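Precious Pangilinan

Two weeks with the Grolport handheld gripper kit from Dirkomau. You squeeze it, it records your hands doing chores, and a robot is supposed to learn from that later. Thread, and I'm not sold.

The pitch says 600 usable clips from one weekend. I did 1,027 takes. Their checker kept 80. The rest came back "low confidence" with no reason given.

Support told me to move slower. I moved slower. Same result — plus a sore thumb.

The hardware is fine, I'll give them that. Jaws close evenly, fasteners stayed tight. It's the software I'd be paying for every month and that's the weak half.

Also the "any home, any room" line. Kitchen counter, okay. Soft stuff like sheets and clothes is where my reject pile comes from, and the sales page barely mentions fabric.

Bedroom round, black jaws over the beige sheet, blue cloth on the left, pink-and-white box over by the headboard.

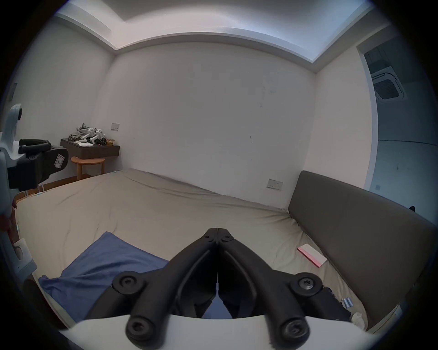 Can you use the clips without the monthly plan?
Only the raw video. The gripper position data stays locked in their app until you subscribe.

Finico does a similar kit and lets you export everything. Haven't tried it, so no promises from me.

Mine goes back in July unless version 2 of the checker shows up first. They said "soon" — they said that in the last email too.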